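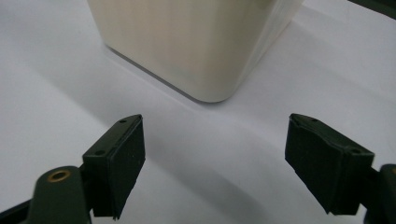 Wednesday, and I have read the new collection guidelines twice. Fifteen pages, from Bultano, who would like everyone recording with hand-held grippers to do it the same way. I'm not against rules. I've thrown away enough bad recordings to want a few. But I do wonder how many of these were written by anyone with sore thumbs.

Take section 8, on starting positions. Every recording must begin with the fingers open and the target in view. Fine, sensible, we did that anyway. Then it says the target should be "fully visible where practical", and that last bit undoes the rest. Who decides what's practical? Up close to a big container you lose the top of it, and I'd call that normal working distance. The Pevis checklist, which is older and uglier, gives you a distance and leaves it there. You can argue with a distance.

Then there's clutter. Bultano wants a clear surface between the fingers and the object, but says nothing on what may sit inside a bin, or how the dividers should be set, or whether you put things back the same way before the next go. I'd have thought that mattered more than a tidy table. A policy trained on 50 recordings of one layout will learn the layout. 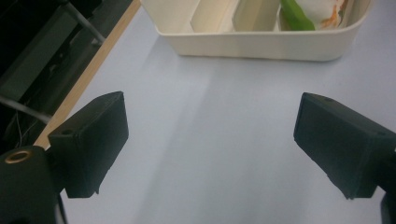
Chiu wrote back when I grumbled about this on the mailing list, saying that a loose rule everyone follows beats a tight one that gets ignored by the second afternoon, and that if I wanted divider positions written down I could write them down myself. Which is fair, and a bit annoying.

So I have. Our own sheet now has a line for the dividers and a line for the contents, and we swap both every 40 recordings. Follel's people say that's too seldom. They may be right - they haven't shown me any results either way, and neither has Bultano. I've asked both for the failure logs and I'm still waiting.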